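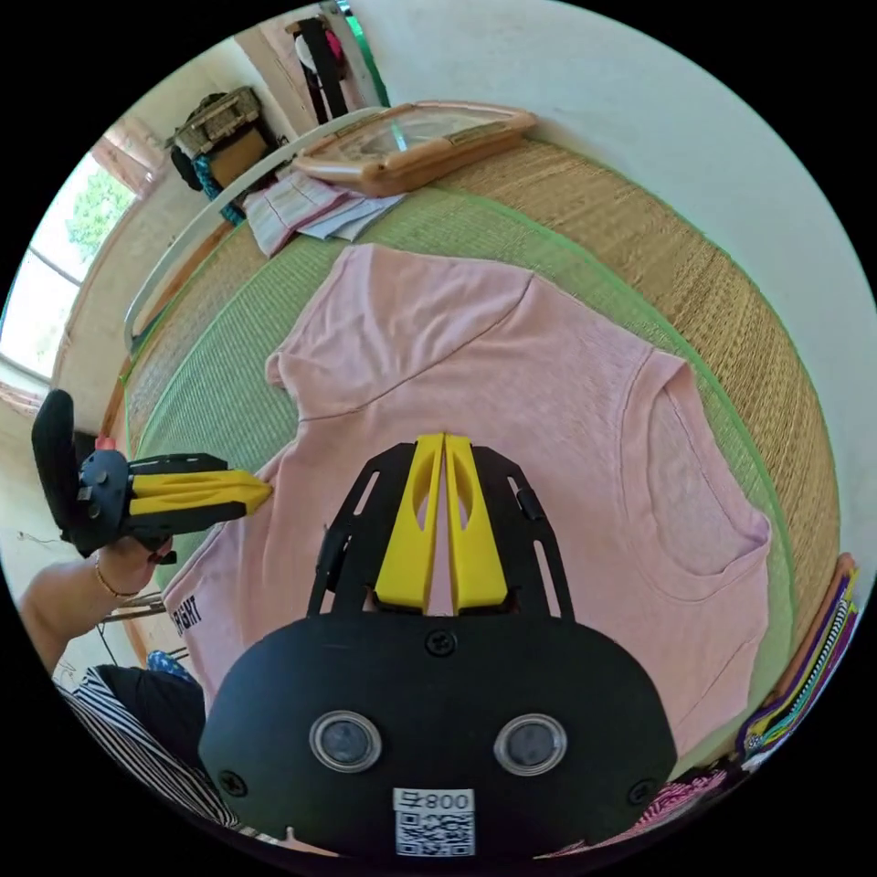

手持夹爪做示教，我最想先讲的是叠衣服。我们在 Wavumwood 这个项目里试过拧瓶盖、摆餐具、插插头，最后花时间最多、也最让我上瘾的，还是叠一件普普通通的T恤。布没有固定的形状，同一件衣服扔下去两次，褶子就是两个样子，程序写不过来，只能靠人一遍一遍做给机器看。大家看屏幕上这件浅粉色的，摊在绿色的席子上，领子朝上，袖子往两边打开，衣身上还有褶皱。左边那只夹爪的两根黄色手指，指尖正碰着衣服的边。就停在这一刻，先别往下想怎么叠，想一个更小的问题：这两根手指下一步该往哪儿去，是插到布下面，还是从上面捏？我们自己的手做这件事从来不用想，可是要把它变成机器能学的东西，每一步都得落到具体的位置、角度和开合上。

（这里停一下，让大家看几秒。问一句：在座有谁叠衣服是先折袖子的？举手。再问先对折的。通常两边都有人，后面讲“统一做法”的时候要用到。）

先交代一下背景，半分钟讲完。Kedine 是我们的小组，做的事情就是收集人的操作示范，再拿去训练双臂机器人。Wavumwood 是其中专门做家务的那一块。我们有两种示教办法，一种是遥操作，人坐在主手后面，机器人在对面跟着动；另一种就是手持夹爪，人直接拿着夹爪去干活，机器人根本不用到场。两种我都喜欢，今天都会讲，但是时间会偏向第二种。

第一部分，遥操作。

我们最早全部用遥操作，主从臂是 Bakker 那一套。它的好处太实在了：你录下来的每一个关节角度，机器人都真的走过，不存在“人能做、机器人够不着”的问题。训练出来的策略放回同一台机器人上，几乎不用转换。我第一次坐上去，拧开一个瓶盖，高兴得在实验室里喊出来了！那种感觉很奇妙，隔着两米远，手上的动作在对面变成了另一双手的动作。

可是一到布料就慢了。人隔着主手，感觉不到布有没有夹住，只能靠眼睛看。眼睛看又有角度问题，夹爪常常正好把最关键的那条边挡住。操作的人会不自觉地变得很小心，夹一下，抬一点，看一眼，再放下重来。录下来的数据里充满了犹豫，模型学得可认真了，把犹豫也学走了。我们有过一版策略，每次抓袖子之前都要在空中停一小会儿，跟当时录数据的人一模一样。

（这里放 Bakker 那段停顿的录像，二十秒左右就切掉。不要解释，先让大家笑完。）

第二部分，手持夹爪。

换成手持以后，变化最大的是节奏。夹爪在自己手里，布一绷紧，手上马上就知道；布从指尖滑走，手上也知道。人会很自然地补一下，多夹一点，或者换个角度再来。这些补救动作是我最想要的东西，遥操作里很难录到这么流畅的。

第二个变化是地点。遥操作离不开那套设备，手持夹爪可以跟着人走。床上、桌上、沙发上都可以叠，光线不一样，背景不一样，垫在下面的东西也不一样。对模型来说，这些差别都是养分。我们在实验室的白桌子上录得再多，换到一张铺了席子的床上，策略照样会发懵。席子有纹路，布放在上面摩擦也和桌面不同，指尖要贴多低，力气使在哪里，都得重新见过才行。

双手示教还有一件特别有意思的事，就是两只手的分工。叠衣服很少有两只手完全同步的时候，多半是一只压住，一只去拉；或者一只先捏好等着，另一只绕过去找对边。等着的那只手，看上去什么也没做，其实它在保持布的张力。早期我们清洗数据，写了个脚本，把“静止”的片段剪短，结果把这些等待全剪没了，训出来的机器人两只手各干各的，衣服在中间被扯来扯去。后来把脚本停掉，重新训练，情况立刻好转。我到现在看到有人裁静止段，都会忍不住多问一句。

（如果时间紧，脚本这段可以短讲，但是“等待也是动作”这句要讲到。）

第三部分，怎么录才好用。

这部分给准备自己动手的人，讲得细一点。

一，手指怎么进。摊平的衣服，布贴着下面的垫子，从正上方捏，常常只捏到一个小褶，一提就滑。我们比较推荐从边上进，指尖贴着垫面往里送，一根在下一根在上，再合拢。送进去的时候慢，合拢以后就可以快。两段速度分得清楚，模型也学得清楚。

二，统一做法。刚才举手大家看到了，先折袖子和先对折的都有。人各有各的习惯，这本来没什么，可是混在一批数据里，模型会在两种做法之间摇摆，折到一半改主意。我们的办法是每一批只定一种叠法，开始之前大家一起叠几遍，叠到顺手为止。想收第二种叠法，另开一批，标清楚。

三，起始状态要乱。终点统一，起点就要尽量不统一。衣服斜着放，翻过来放，袖子压在身下，都要有。很多人录到后来，会下意识地把衣服摆得很整齐再开始，因为那样叠起来舒服。提醒自己别这样！我现在的习惯是闭着眼睛一扔，扔成什么样就从什么样开始。

四，失败了不要马上停。没夹住，就接着夹；折歪了，就拉正。只有衣服掉到地上，或者夹爪的定位丢了，才算作废。我们最有用的一些数据，就是录的人自己觉得“这条不行”的那些。

五，两只夹爪都要留意彼此的视野。一只手伸得太靠前，会把另一只那边要看的布挡住。人的脑袋可以歪一下绕过去看，夹爪上的镜头可不会自己歪。动作之间稍微让一让，养成习惯以后一点也不累。

六，累了就换人。叠衣服看着轻松，举着两只夹爪叠，手腕是会酸的。酸了以后动作会变形，抬得越来越低，收得越来越早。我们一次连续录九条就休息，喝口水，甩甩手，再回来。

第四部分，数字。

（切到只有两个数的那一页。）

Wavumwood 叠T恤这一批，总共录了1149条示范，筛过之后留下898条拿去训练。去掉的那些，大头是定位中途丢失，其次是左右两路时间没对齐，真正因为叠得不好而去掉的很少。这个结果我挺开心的，它说明人拿着夹爪做家务，做得相当好，要改进的主要是我们的设备和流程。时间对齐的问题，我们用 Jitora 这个小工具处理，它是组里自己写的，开录之前让两只夹爪对着开合几下，后面就按这几下来对。方法很土，很管用。

有人会问，这个数量够不够。我的回答是，对这一种叠法、对普通短袖，已经能看到很像样的动作了；换成长袖衬衫，完全不够。扣子、硬领子、袖口，每一样都会带来新的麻烦。我们十一月打算开长袖的那一批，我非常期待，也有一点害怕。

第五部分，两种办法一起用。

讲到这里，听上去像是我在劝大家把遥操作扔掉，完全没有这个意思。手持夹爪录的是人的手腕和手臂走出来的路线，有些姿势机器人到不了，有些速度机器人跟不上。所以我们的流程是先用手持的数据打底，让策略知道布是怎么回事，再用 Bakker 那套遥操作补一小批，专门录机器人容易卡住的地方，比如双臂靠得太近的时候怎么错开，比如最后一折要把手臂伸得很远的时候怎么办。补的量不需要大，位置要选得准。选位置的办法也简单，把策略放到机器人上跑，哪里卡住，人就从哪里接手。

接手的那一刻很值得讲。机器人停在半路，布还夹在手指里，人要从这个不太舒服的状态继续做下去。第一次接手的人往往想先放下重来，我会在旁边小声说，别放，接着走。走通了，录下来，下次它就有机会自己走过去。我做这行这么久，最喜欢的时刻就是第二天再跑，机器人到了同一个地方，顿了一下，然后自己把那一折完成了。

（放最后一段视频，全程不剪，不加速。大概会有点长，忍住，不要插话。）

提问环节备用：

问到夹爪手指的形状：可以讲我们换过几种指尖，太硬的插不进布下面，太软的进去了又夹不紧，现在这种是折中。有兴趣的会后来台前，我带了一副，随便上手试。

问到能不能只用一只手叠：能，慢很多，要借助桌面或者床面来压布。我们录过九条单手的，纯粹是好玩，没有放进训练里。

问到力觉：目前没有专门的力传感，主要靠看布的变形和手指的开合。想做，还没做。

问到毛巾：毛巾比T恤容易太多了，新手入门请从毛巾开始。

问到数据能不能公开：还在整理，会后留邮箱，整理好了一起发。

（台前的夹爪记得充电，T恤带三件，颜色要和桌布分得开。）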